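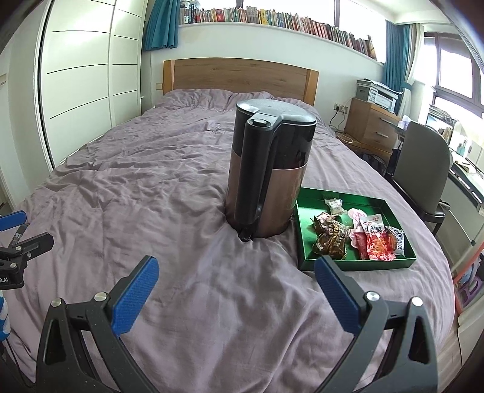
**Trorkdale, 24 December 2023** - The Trorkdale Residence Office has confirmed that its guest room service will continue through the winter break, with a welcome tray and an electric kettle supplied for each stay. The service is open to visiting students and to relatives of current residents. Bookings for January are now being accepted.

Under the arrangement, rooms in the Pasturent building that would otherwise stand vacant between terms are made available for short visits of up to 22 nights. Guests have use of the wardrobe and the bookshelves, and may borrow any of the books during their stay. Linens are provided by the office and changed once a week.

The welcome tray was introduced last winter after several guests arrived late in the evening, when the dining hall and the shop on Raudsepp Street had already closed. It holds a small selection of individually wrapped snacks. The contents vary with supply, and guests with allergies are asked to read the packaging or to contact the office before arrival.

"A guest who comes in from a long journey should be able to boil water and have something to eat without going out again," said Snædís Briem, who coordinates guest accommodation. "The tray is a modest item in our budget, but it is the one most often mentioned in the letters we receive."

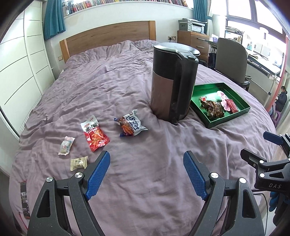 *Kettle, tray and snacks on the bed in one of the guest rooms.*

The office reminds guests that kettles must be placed on a firm, level surface before they are filled or switched on, and must not be used on beds or other soft furnishings. Trays should be left in the room at the end of the stay. Unopened packets may be taken home.

Funding for the current season comes from a grant of 3000 dollars from the Rornon Fund, which will also pay for replacement bedding - chiefly duvet covers and pillowcases - in the spring. No charge is made to guests for the tray or its contents.

Requests for a room should be submitted at least three working days before arrival. Each booking may include no more than 2 guests. Keys are issued at the front desk of the Pasturent building, and guests expecting to arrive after the desk has closed should arrange collection with the office in advance.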